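Opportunities > Student Projects > Vanbridge Robotics Club

Call for participants: tabletop manipulation project, spring session

Saturday, April 1, 2023
By Špela Pavlović

The Vanbridge Robotics Club is looking for students to join Iltumero, a term-long project on the handling of small household items. Participants record demonstrations with hand-held two-finger grippers, label the recordings, and use them to train and test a control policy on the club's arm, Hirkis. The project is open to all enrolled students. Club membership is not required at the time of application.

The target for the session is 3000 usable demonstrations. The February pilot produced 500, which was enough to check the file format and the labeling tool but too few for training. Most of the rejected recordings failed on timing: the operator closed the fingers before the gripper had settled, or moved off before the grasp was complete. New participants will practice this before their recordings count toward the total. 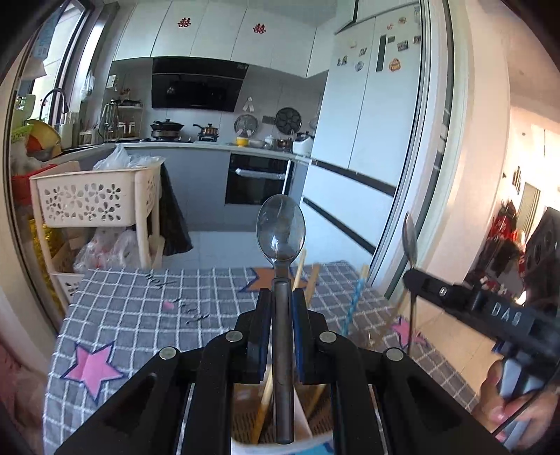

Tasks in the current set are limited to tableware and utensils. Picking, placing, sorting and handing over from one gripper to the other are included. Pouring and cutting are not. Sessions take place in ordinary kitchens and dining rooms as well as in the club lab, so participants should be prepared to travel within Vanbridge. Each session is run by a pair, one operator and one recorder, who switch roles halfway through.

Three roles are open:

Operator. Performs the demonstrations with one or both grippers. Steady hands and patience with repetition. No programming needed.

Data assistant. Checks recordings, marks the start and end of each grasp, and keeps the rejection log. Basic Python is useful.

Training and evaluation. Works with Osvaldo Araújo on the policy and on test runs with Hirkis. Applicants should have completed one course in machine learning or control — project work of a similar level is accepted.

The time commitment is 3 hours per week, plus a shared evaluation day at the end of term. The work is unpaid. Students in the automation program may register it as an elective project; Rianne Martens handles registration and must receive the form before the first session.

To apply, send a short statement naming the role you prefer, your weekly availability, and any relevant coursework. The statement should not exceed 2000 characters. Résumés are not needed. Applications go to Dirceu Meireles at the club office, on paper or through the student portal. Applicants for the operator role will be asked to complete a short trial with the gripper.

We use cookies to remember your portal settings. Accept | Manage preferences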